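Progress report no. 3: Cordeiro Kart Circuit restart
Tuesday, August 18, 2020

To the Hira Fund

When we last wrote, the track had no drainage, no timing system and a family of geese at turn four. The drainage is in. The geese have moved to turn six.

Resurfacing is finished on 634 yards of the main loop. Narkeo, our contractor, wants one more dry week for the pit lane and has wanted it since spring. We have spent 1,952 dollars on curbing, against a budget of 1,250, after learning that curbs come in two colors and each color is invoiced separately.

Of the 43 junior drivers on the books, most have paid up for the fall series. Their parents have opinions about engine sealing, and we now have a folder for those.

The Jamine timing loops passed their bench test. On the track they credited the tow truck with the fastest lap, so they are going back for adjustment. 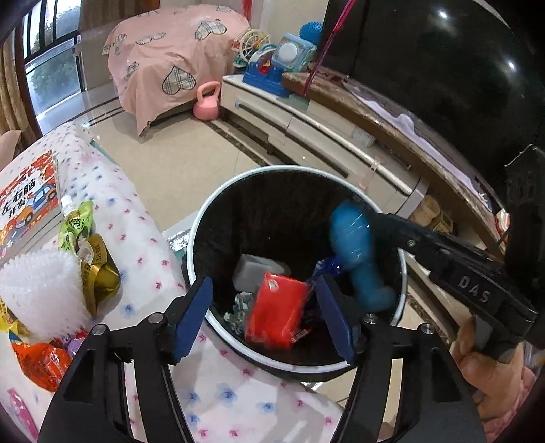

A blue toy at the trash bin, with a children's book on the mat.

Still to do before the first race in September: fencing at turn two, the marshals' radios, and a decision on the tire rule. We request release of the second payment.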